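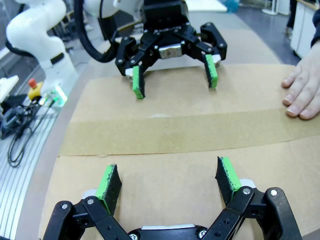 向かい合わせの双腕。段ボールの上で、両方のグリッパーを開いたところ。

3月10日　文:アルナルド・メンデス
シェア 2　コメント 0

双腕班のメンデスです。今回のニュースレターは、ずっと書きたくてうずうずしていた「Farkby」の話をさせてください!

Farkbyというのは、うちの班で進めている位置合わせの手法の名前です(Gakarnessの後継です。あちらを覚えている方はかなりの古参読者ですね)。双腕で物を受け渡すには、右腕と左腕がお互いの位置をきちんと知っていないといけません。普通はチェッカーボードを置いて、腕を決まった姿勢に順番に動かして、カメラとの位置関係を計算します。で、この作業がとにかく面倒なんです。ボードが少し反っていたら数字がずれるし、誰かが台にぶつかったらまた最初から。私は去年の5月、そればっかりやっていた気がします。

Farkbyではボードを使いません。手首のカメラから見える「相手の手」を目印にします。指先のパッドは縁が緑色なので、黒いリンクや茶色い段ボールの中でもけっこう見つけやすいんですよ。片方の腕が相手の指先を見て、もう片方も同じように見返す。両側から見た結果が食い違っていたら、食い違いが小さくなるように腕の間の変換行列を少しずつ直していきます。理屈としてはそれだけなんですが、両側から見るところが効いていて、片側だけだと奥行き方向の誤差がなかなか縮まりませんでした。

学習に使った画像は4000組です。左右の手首から同時に撮ったものを1組と数えています。最初は背景をきれいに片づけて撮っていたのですが、それで学習したモデルは、机の端にケーブルが一本映り込んだだけで緑のパッドを見失うんですよね……。それで方針を変えて、ケーブルも人の脚も奥の棚も、全部入ったままのデータで学習し直しました。こちらのほうがずっと粘り強いです。見た目のごちゃごちゃした画像を見ると、今では少し安心するくらいです。

さて、肝心の結果です。布袋に入れた小物の受け渡しを422回やって、再試行なしの一発成功が246回でした。六割に届いていません。これを多いと見るか少ないと見るかは班の中でも意見が割れていて、私は「ボードなしでここまで来たか」派です。失敗の多くは受け取る側の指が手前で閉じてしまうパターンで、位置合わせの誤差より、閉じるタイミングの問題のほうが大きそうです。袋がたるんでいると相手の指先が布に隠れてしまい、見えないあいだは最後に見えた位置を信じるしかありません。そこで古い位置を信じすぎるんですね。
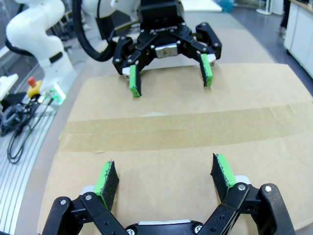
目印が布や物に隠れて見えないときは、どうやって位置を決めているのですか?

関節角から計算した位置を使い、最後に見えた指先の位置との差で補正しています。隠れている時間が長くなるほど補正を弱くして、指先がまた見えたところで元の強さに戻します。

この「弱くする速さ」の調整が、いまの一番の悩みどころです。速くしすぎると関節角の誤差がそのまま出てくるし、遅いとさっき書いた早閉じが増えます。Sakunbergのチームからは、速さそのものを学習させたらどうかという提案をもらっていて、試作コードがもう手元に届いています(ありがとうございます!まだ半分しか読めていません、すみません)。私としては、まず手で決めた値をいくつか並べて素直に比べてみたいです。学習に任せるのはそのあとでも遅くないかなと。

もうひとつ、地味だけれどうれしかったのが、台を組み直したあとの復帰の早さです。以前は腕の土台を少しでも動かしたら、その日の午後は位置合わせで終わりでした。今は両腕を向かい合わせて、指を開いて、いくつかの姿勢を取らせればだいたい済みます。コーヒーを淹れて戻ってくると終わっている感じで、実験の予定がずいぶん立てやすくなりました。ただ、照明をがらっと変えた日は緑の検出が不安定になるので、そこは過信しないでください。影が濃く落ちる場所だと、パッドの黒い面とリンクの境目もあやしくなります。

Pachecoの拠点でも同じ手順を試してもらう予定です。あちらは指先のパッドの色が違うので、緑に頼りきった今のモデルがどれくらい崩れるのか、正直ちょっと怖いです。でも形だけでどこまで見分けられるかが分かるので、楽しみでもあります。色をランダムに変えた学習データも並行して準備していて、そちらの結果が出たらまたこの欄に書きますね。

設定ファイルと手順書は班の共有フォルダの「Farkby」に置いてあります。手順書の後半はまだメモ書き同然なので、分からないところは直接私に聞いてください。双腕の台を使いたい方も、予約表に名前を入れてもらえれば大丈夫です。

最終更新:検出が不安定になる条件について追記しました(メンデス)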